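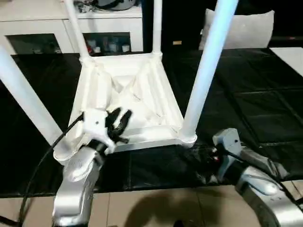
De: Silviu Pascu
Para: lista del taller
Asunto: Re: [taller] Los dos brazos y las tareas de casa

Hola a todos:

Contesto por partes, que el mensaje de Viorica mezcla varias cosas.

El jueves, Viorica Ene escribió:
> Con el agarre del taburete resuelto, yo pasaría ya a la sábana. Mayuree
> dice que con los dedos forrados la tela no se escapa, y que con 50
> demostraciones más tenemos política para hacer la cama entera. Propongo
> además que pidamos a Florard el segundo juego de pinzas, 555 euros con
> el envío, antes de que suban en marzo.

Lo de "resuelto" me parece mucho decir. De 66 intentos registrados en la carpeta compartida, he revisado los que tienen vídeo completo, y en casi todos el taburete empieza boca abajo y la pinza izquierda va al mismo canto del asiento. Coger un borde de plástico rígido que siempre está en el mismo sitio no demuestra gran cosa. Giradlo un cuarto de vuelta, o ponedlo de pie, y me contáis. La pinza derecha, además, ¿para qué la queremos en esa tarea? Si el plan es darle la vuelta entre las dos, alguien tendrá que escribir cuándo suelta una y cuándo aprieta la otra. En el repositorio no lo he encontrado.

Sobre la tela soy todavía más escéptico. Una sábana blanca toda arrugada es lo peor que le podéis dar a una cámara de muñeca: con la luz del techo encendida, los pliegues del centro se queman y no queda borde que seguir. 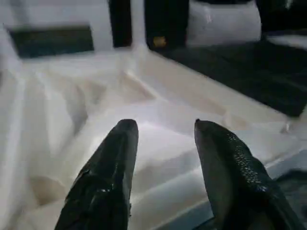

Traian Moldovan propuso hace tiempo bajar la exposición a mano y dejarla fija. Costaba cinco minutos y que yo sepa sigue sin hacerse. Antes de grabar 50 demostraciones haría eso, y luego 5 pruebas de una sola cosa: pellizcar la esquina y levantarla un palmo. Si no sale, ahorramos una tarde a todo el mundo.

El forro de los dedos tampoco lo doy por bueno. Liso por un lado y con puntitos por el otro, pues según cómo gire la muñeca estamos probando dos materiales distintos, y en las notas de sesión no se apunta cuál toca la tela. Mayuree, ¿puedes añadir una columna? Con poner "liso" o "rugoso" me vale.

En cuanto a Florard, voto que no por ahora. Las pinzas de Lozano también iban a arreglarlo todo y siguen en el cajón. Si Iulian quiere convencerme, que traiga una curva de fuerza medida por él y no la del folleto.

Lo que sí apoyo es repasar el recorrido del cable negro del brazo izquierdo. Va por fuera y cualquier día se engancha en una pata. Tengo bridas y una tarde libre.

Silviu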